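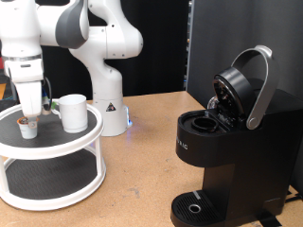
Flukimness Introduces Two-Tier Turntable for the Home Coffee Corner

HOSTBY, 2020-09-09 – Flukimness, the housewares maker based in Hostby, today announced a two-tier turntable organizer for people who keep a single-serve coffee maker on the counter and want mugs and pods next to it.

The turntable goes on sale this week at the Flukimness shop in Hostby and at all 33 Karam home stores. It is the first product in the company's Jikgate line of counter and cupboard organizers.

The organizer is white, with a raised rim around each tier and a dark textured mat on both levels. The rim helps keep small items such as coffee pods from sliding off when the shelf is turned. A full-size mug stands on the top tier with space left beside it, and the lower tier can be used for more pods, sugar packets or tea.

Flukimness began work on the line in March with a survey of 333 customers who make coffee at home. Of those, 113 said they kept their pods in a different part of the kitchen from the machine. Many also said that a drawer or a rack took up room they would like to use for something else – mostly the toaster.

"Customers asked for something small that they could load once and turn with one hand," the company said. "They also asked for a second shelf, and for a surface that doesn't show every coffee ring. Those requests set the design."

The suggested layout is simple. The turntable goes to the left of the coffee maker, or to the right if the outlet makes that easier, with enough clearance for the machine's lid to open all the way. The mug goes on the upper tier with the handle facing out to the side, where it is easy to grab.

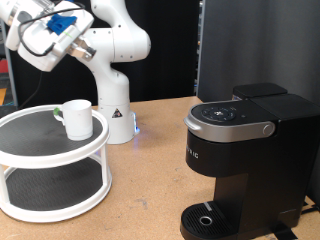 Care and Setup

The turntable needs no tools. Both mats lift out and can be washed by hand with dish soap and warm water. The rims and supports should be wiped with a damp cloth. The organizer is not meant for the dishwasher, and hot pans should not be placed on it.

For households that share a coffee maker, Flukimness recommends putting decaf on the lower tier and regular on the upper tier. A sheet of peel-off labels is included in the box.

The first production run is 821 units. Karam stores will take orders at the customer service desk once shelf stock is gone. Mugs, pods and coffee makers are sold separately.

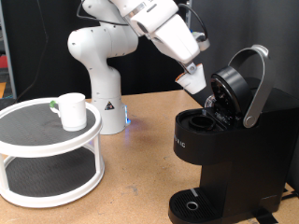 The two-tier turntable with a mug on the upper tier, beside a single-serve coffee maker with its lid open.

About Flukimness

Flukimness designs and sells storage products for kitchens, pantries and laundry rooms. Its offices and shop are in Hostby. Press samples of the Jikgate turntable can be requested through the Flukimness press office.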